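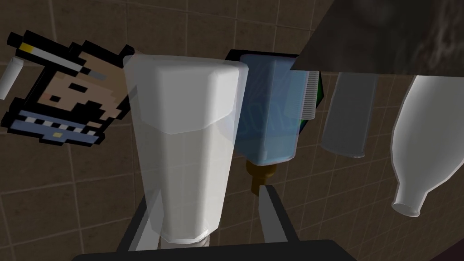 Stultell to turn former Zader depot into homes, a yard and a very modest square

Aug 15, 2021 – Developer Stultell has been given the go-ahead to redevelop the old Zader parcels depot on Dondilari Street, a building that has been empty for long enough to appear in two local history walks and one complaint about pigeons.

The plans keep the brick front on the street side and replace the sheds behind it with 4 low blocks of flats. Ground floors will go to shops and workshops. A public square of 1570 square metres will take the place of the lorry park, which locals have been using as a public square anyway.

"People tell us they'll miss the depot," said Vinh Bạch, project director at Stultell. "We asked what they'd miss about it. The meeting finished early."
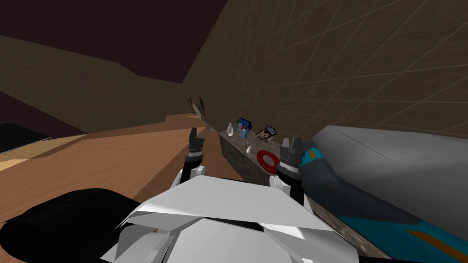

Robot with two arms, both grippers raised.

Demolition of the rear sheds begins in September. The loading canopy goes first, followed by the weighbridge office and the wall that has been leaning towards the bus stop. Dondilari Street stays open to traffic, with one lane closed beside the site. Stultell has promised to sweep the pavement daily and has been warned that residents own cameras.

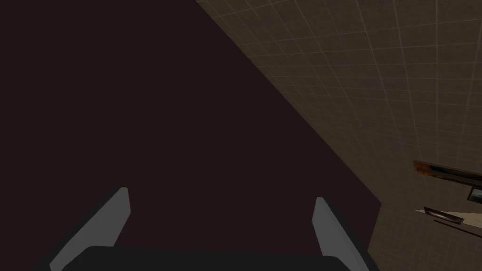

Interiors are by the design studio Lã, whose brief was to make the shared hallways and laundry rooms easy to clean and hard to hate. Residents at the spring open evening were shown 2000 paint shades and chose cream. The walls will get plain square tiles in beige with thin, paler grout lines, much as shown here, and the studio has been talked out of a mural.

"Beige gets a bad press," said Nhung Trình, lead designer at Lã. "It's also what everyone picks when it's their own hallway."

The depot's painted sign will be cleaned and put back over the main entrance. The clock will be put back too, and Stultell has set aside 1000 pounds to find out why it runs backwards.

Drawings can be seen in the site office on Dondilari Street during working hours. Please use the side door, as the front one sticks.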